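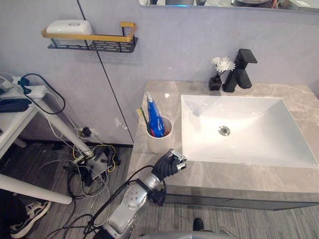
Josefina Henríquez reckons I should just pay the water bill and stop whingeing, everyone's went up this quarter. Fair. But mine went up by 1,927 litres and I was away for half of it.

So. Water meter thread. Bear with me, typing on the tram

1/ Turn every tap off. Dishwasher, washing machine, the lot. Go out to the meter and write the numbers down, red ones too. Wait an hour. Don't flush!!

2/ Mine had moved. Not heaps - 13 litres. Still, with the whole house off

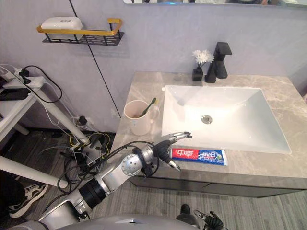 3/ Rang Witano (the retailer). On hold forever. They want two readings, 6 hours apart, overnight is best. Photo of the dial each time or they wont log it

4/ Did that. Moved again. Form's in, ref number recieved, no idea when anyone calls back

5/ Meanwhile got the bloke from Surnari Plumbing round. He shut the stop tap at the house and the meter STILL ticked over. So it's between the meter and the house, under the lawn. Ugh 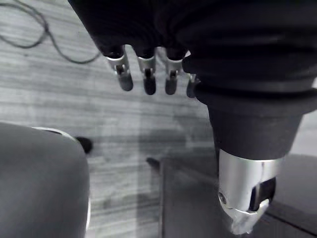 6/ My side of the meter = my cost. But Witano do a leak allowance if you send the plumber's invoice in. Ask for it by name, they didn't offer. Last one I had was September a few years back, different house, took ages to come off the bill

Digging starts tomorrow arvo. RIP the couch grass

Anyone in the street had theirs replaced? Poly or copper? Quotes welcome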